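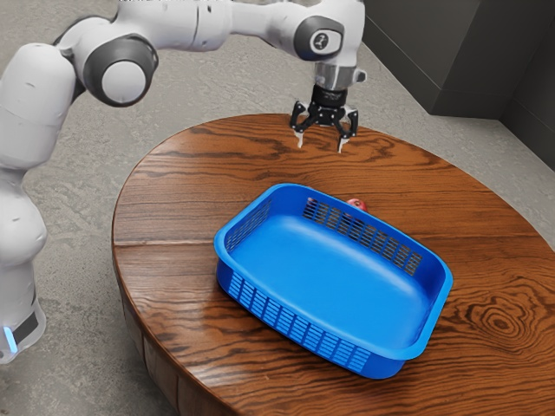
Prindetti has revised its hanging décor line for event halls and retail ceilings, replacing the sewn hems on its metallic streamers with heat-welded edges. The change applies to all ceiling swags, ring mobiles and column wraps shipped after 16 March 2024. Table pieces are not affected. A round wooden table with a blue plastic basket on it is the sort of setting those smaller pieces are made for, and they keep the existing die-cut edge and weighted foot.

The welded edge removes the thread line along which older streamers tended to split after repeated folding. In bench tests at the company's Harnura plant, sample strips were folded flat and reopened 1,247 times before the first visible crease failure. Sewn strips from the previous run reached 397.

"The film is the same gauge as before," said Santosh Dhillon, who manages production at Harnura. "We changed the edge and the hanging point. The hole is now reinforced with a clear disc on both faces."

Hanging hardware has also been standardized. Each swag ships with two swivel hooks and a length of clear line. The hooks fit standard drop-ceiling rails and can be closed with one hand from a ladder. Customers with open-truss ceilings will need the separate beam clip, sold in packs under the Hetance name.

Colors are silver, gold, copper and a matte white. The dark green finish has been dropped from the catalog, although remaining stock will be sold through Mbwambo, the company's distributor for party and stage supplies. Ourania Tsolakis of Mbwambo said 369 cartons of green were on hand and would not be reordered.

All finishes in the revised line carry the same flame-retardant treatment as the earlier products. Test certificates are packed with each carton and should be kept with the hall's records. Streamers should be stored flat, out of direct sun, with the tissue layer left in place.

A wide-format version for atriums is planned for June. Prices have not been set.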